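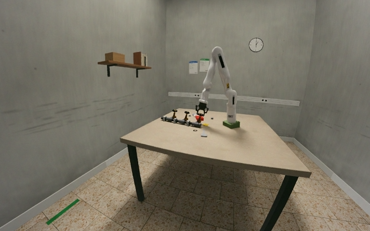 Wirkanum Valve Bench: simulated cell for arm and gripper work

The Valve Bench is a ready-made simulation scene for teams who program robot arms to work on pipe fittings. It comes from Skinurbridge as part of the Wirkanum scene library and can be bought on its own.

What the scene contains

A white articulated arm on a green base, fitted with a black two-sided gripper, is set on a table next to a dark grey pipe assembly. Three upright valves with brass-coloured bodies rise from the pipe. The gripper is shown over the right-hand valve, with its fingers open on either side.

Smaller loose items are spread over the table, among them a black ring, a flat grey block and a red object behind the right-hand valve, which hides part of it. The room has a tiled floor, wall sockets, a shelf, a clock and posted sheets, so a vision system has more than a blank background to deal with.

What you can change

Pipe angle and position on the table
Valve spacing and handwheel stiffness
Number and placement of loose items
Wall, floor and table finish
Lighting direction and shadow softness

The base pack includes 131 saved layouts. Further layouts can be generated from a settings file and exported in batches of up to 2000.

Tasks supplied

Approach and align, grip and release, quarter turn, full close. Each task has a start pose, an end condition and a time limit of 44 seconds, which can be edited. Contact forces are logged at every step.

Licence and delivery

Single-seat and site licences are available. The download is 70 GB with all textures, and a reduced version without the high-resolution surfaces is included. Orders placed by noon on a Monday are released the same day.

Also in the range: Vallejo Drawer Unit, Pruvaritz Cable Panel.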